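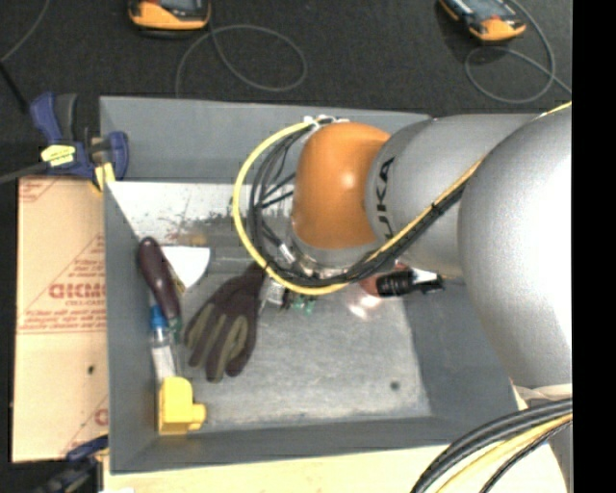 About Kalinowski Tool Library

Kalinowski Tool Library lends hand tools, power tools and garden equipment to households in Tekarcombe and the villages up the valley as far as Drundale. We work from the former seed merchant's on Stovcombe Road, behind the post office.

The library is named after the family who ran the ironmonger's in Tekarcombe until it closed. When the shop was cleared, the family gave us its workbenches, two grinders and a large stock of hand tools. Those formed our first catalogue, and many of them still go out on loan every week.

We now hold 1265 items and have more than 500 members. The things most often borrowed are hedge trimmers, tile cutters, sash clamps and the carpet cleaner, which has to be booked well ahead in spring.

How it works

Membership is open to anyone over 18 with a local address. Members may borrow up to four items at a time, for one week, and can renew once if no one else has asked for them. Blades, drill bits and sandpaper are sold at the counter at cost price. Petrol tools are lent empty and should come back empty.

Electrical items are tested when they are returned. If something stops working while you have it, bring it back and tell us what it was doing. There is no charge for ordinary wear.

Who runs it

Judit Bognár manages the library and looks after repairs. She trained as a fitter and taught metalwork before coming to Tekarcombe. Her sharpening class runs on the first Saturday of the month except in January, and covers chisels, plane irons and garden shears.

Donations of tools are welcome during opening hours. We cannot take chainsaws, ladders or anything with a damaged flex.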